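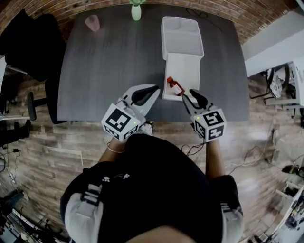

The Gredton Line

The man at the end of the bar said Gredton would win by 20, and he said it like he'd read it off a receipt.

I asked him who they'd beaten.

"Everybody," he said.

They had beaten Flelar, whose quarterback was hurt, and a couple of schools I'd never seen on a map. I'd gone to Istbridge, so I was used to being told what was going to happen to us. Most years the people telling me were right. But I'd watched Gredton's tape, as much of it as a grown man can watch on a phone at work, and their left tackle couldn't block a screen door.

Kickoff was at noon. Gredton scored on its first drive and the man ordered wings. He didn't look at me. He didn't have to.

Then the tackle got beat, and got beat again. Gredton's coach moved a tight end over to help him, and after that there was no one left to throw to. We kicked a field goal. We kicked another. It was ugly football and I wouldn't have shown it to a child.

"They're saving it for the second half," the man said.

"Saving what?"

He ate a wing.

With 2 minutes left Gredton was up 7-6 and we had the ball at midfield. The announcer said our kids had shown a lot of heart, and I have never once heard a man say that about a team he expected to win. On fourth down we went for it. The pass was high. Our receiver got a hand on it and it came down on the wrong side of the chalk.

The man put on his Gredton cap. "Told you," he said.

"You said 20."

"A win's a win. They'll be ranked tomorrow."

They would be, too. Somebody would look at the record and skip the tape. I paid for my beer and walked out to Gallardo Street, where a kid in our colors was throwing a ball against a wall and dropping most of them.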